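Materials in Everyday Products
Handout 4: Thermoplastics, wall thickness and stiffness
Course leader: Grethe Hauksdóttir. Revised October 2, 2024

Read before the lab session. Sections 4.1 to 4.3 are needed for the worksheet; 4.4 is background.

4.1 Why the plastic softens

A thermoplastic is made of long chain molecules that are not chemically bonded to one another. Weak forces hold neighbouring chains in place. Heating lets the chains slide, so the material can be pushed into a mould and then cooled. In principle the cycle can be repeated. In practice each pass shortens some of the chains, and reground material is usually blended with new.

Two temperatures matter. The glass transition, Tg, is the point at which the non-crystalline regions go from stiff to rubbery. The melting point, Tm, applies only to materials with crystalline regions. Polystyrene in its ordinary form has a Tg well above room temperature and no true Tm. Polypropylene has a Tg close to the freezing point of water and a Tm far above it, which explains why it stays tough on a kitchen shelf but can turn brittle in a freezer.

4.2 Stiffness and shape

Keep two quantities apart in your answers. Young's modulus, E, belongs to the material. Bending stiffness, EI, belongs to the part. For a flat wall of width b and thickness t, the second moment of area is

I = b t^3 / 12

Doubling t makes the wall eight times as stiff in bending and uses twice the material. It also lengthens cooling time, which rises with the square of the thickness. Designers therefore prefer to change the shape of the section. A rib moves material away from the neutral axis, and a small amount placed there does more than the same amount spread over the wall. 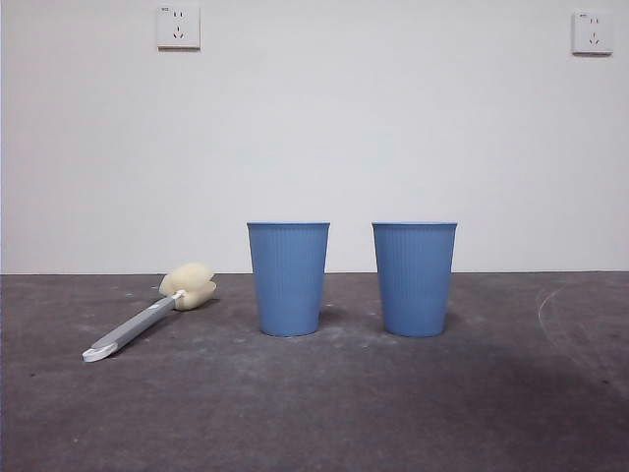
Ribs stiffen a wall mainly against bending along their own length. Across the ribs the gain is small. A common fault in last year's worksheets was to apply the rib formula in both directions. Use the composite section method from Handout 3, and state the axis every time.

4.3 Worked problem

A flat test bar is 80 mm between supports, 10 mm wide and 4 mm thick. It is loaded at mid-span and deflects within the linear range. Take E = 1,830 MPa. Find the load for a deflection of 1 mm.

I = 10 × 4^3 / 12 = 53.3 mm^4
F = 48 E I d / L^3
F = 48 × 1,830 × 53.3 × 1 / 512,000 = 9.15 N

Repeat with t = 2 mm before the session. The answer should be one eighth of the above — if it is not, check that you have cubed the thickness.
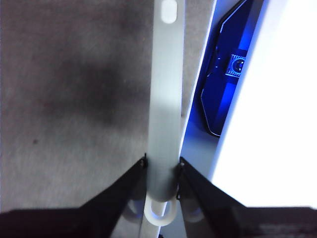
4.4 Creep

Under a steady load a thermoplastic goes on deforming. The creep modulus is the stress divided by the total strain at a stated time, and it falls as the time increases. Quoting it without time and temperature earns no marks. Our reference curves run to 200 hours and are kept in the Runach folder. Questions on the curves go to Anjana Pramanik, and worksheets to Halldóra Fogh.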